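Chapter 6
Wood as a Working Surface
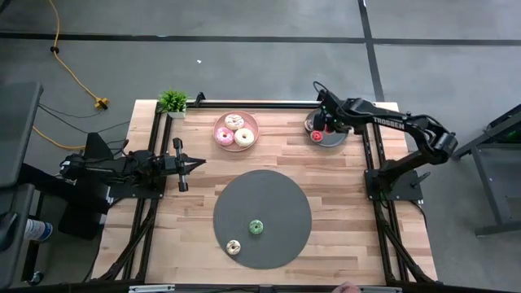 Figure 6.1 A rectangular wooden tabletop in the butcher-block style.

Key terms: grain, end grain, edge grain, moisture content, equilibrium, cupping, glue line, film finish, penetrating finish

Almost every trade has used wood for its benches, counters and tables. Bakers knead on it, butchers cut on it, and shoemakers, bookbinders and printers have all leaned over it for a working day. Metal and plastic have replaced it in many shops, but wood is still sold in large amounts for this purpose. It can be planed flat again when it is worn, and a damaged section can often be repaired without replacing the whole top.

Chapter 5 dealt with how a tree is sawn into boards and how the boards are dried. This chapter follows the boards to the next stage, where they are joined into a wide, flat panel. It covers the choice of species, the direction of the grain, movement caused by changes in humidity, and the finishes used to protect the surface.

6.1 Why tops are made from narrow pieces

A single board wide enough to make a table is hard to find and costly to buy. It is also hard to keep flat. As wood dries, it shrinks more along the growth rings than across them. A wide flat-sawn board therefore tends to curve across its width, a fault called cupping.

When a top is glued up from narrow strips, each strip still moves, but the movement of one is small and partly offset by the strips next to it. The panel as a whole stays flatter than a single board of the same width. Narrow strips also let the mill cut out knots and splits and use lumber that would otherwise be sold at a low price.

The workshop at Plirkedholm, which is used as a case study throughout this book, changed from wide boards to glued strips for all its benches. Its records list 97 tops made in the first year after the change. Section 6.5 looks at how they were built and which ones had to be returned for flattening.

6.2 Edge grain and end grain

A strip of wood has three kinds of surface. The face is the wide side of the board, the edge is the narrow side, and the end is where the board was cut across its length. The maker decides which of these will be turned up to form the top.

Edge-grain tops are made by standing strips on edge and gluing them face to face. They are stiff along their length and fairly simple to make. Most counters and workbenches are built this way.

End-grain tops are made of short blocks set upright, with the cut ends showing. A knife blade tends to slip between the fibers, so the surface shows fewer marks. The same open fibers take in water quickly, and an end-grain top needs oil more often. It also takes more labor. The price list from the Fallunik mill used in the exercises gives 500 for an edge-grain counter top and 1,137 for an end-grain top of the same size.

6.3 Moisture and movement

Wood takes in water vapor from damp air and gives it up to dry air. When it is neither gaining nor losing moisture, it is said to be at equilibrium with its surroundings. A board kept in a heated house in winter will reach a lower moisture content than the same board in June.

The change in size is greatest across the grain. Along the grain it is so small that makers usually ignore it. For this reason a top must never be fixed rigidly across its width. Screws are set in slots, or metal clips are used that can slide in a groove. A top held tightly on both sides may split along a glue line or pull its base out of square.

Before gluing, the strips should be stacked in the workshop with thin sticks between the layers so that air can reach every side. Figueroa, the second workshop studied in this book, leaves its strips stacked for two weeks and checks them with a meter before any glue is opened.

Before you read on

Find a wooden table, counter or cutting board at home or at school. Look at one of its ends and decide whether it is made of solid strips, blocks, or a thin layer over another material. Press a straight ruler across the top in several places and note any gaps beneath it. Keep your notes. You will need them for the activity at the end of Section 6.4, where we compare film finishes with penetrating finishes.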